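Products > Storage > Boltless Shelving > Trila 200

Trila 200 Boltless Shelving

The Trila 200 is a medium-duty shelving system for stockrooms, parts stores and workshop bays. It is assembled with a rubber mallet. No bolts, clips or welding are needed on a standard bay. Each bay is made up of four uprights, front and rear beams for each level, side ties and steel decks.

Load ratings

Rated load per level is 200 kg, evenly distributed. Point loads, such as motors or castings standing on feet, must be spread with a board. The rating applies to bays on a level concrete floor with all side ties fitted. Deduct 10 percent for bays fitted with castors. Castor bays are not to be moved while loaded.

Uprights

Uprights are 2,000 mm high and are slotted on two faces. Beams can be reset at any slot without removing the level above. Foot plates are supplied loose and have two holes for floor anchors. Anchors are not included – the correct type depends on the slab. Single-sided runs must be fixed to the wall at the top of every second upright.

Finish

Powder coat over phosphate. Stock colors are yellow, gray and black, and parts in different colors can be mixed on one order at no charge. Other colors are made to order at our Naldale plant. Touch-up paint is sold by the can.

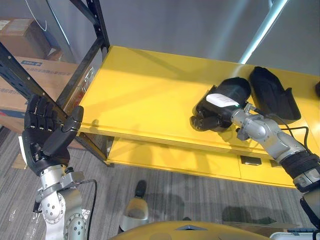
Storage Catalog, p. 10

Add-on bays share one pair of uprights with the bay beside them. Order one starter bay per run, then add-on bays to length. Starter and add-on bays use the same beams and decks. Parts from the older Arrieta range do not fit Trila uprights. The slots look alike but the beam hook is deeper, and an Arrieta beam will seat without locking.

Inspection

Check beams for dents and lifted hooks after any forklift contact. Replace bent uprights; do not straighten them. Load labels go on the end upright of each run and are packed with the starter bay.

Quotes for full rooms: Begoñe Bravo. Spare parts and load tables: Baltasar Campos. Please send a floor plan showing columns, doors and sprinkler heads.

Page revised Apr 17, 2019

© Pidura Storage Systems | Contact | Terms of Sale | Back to top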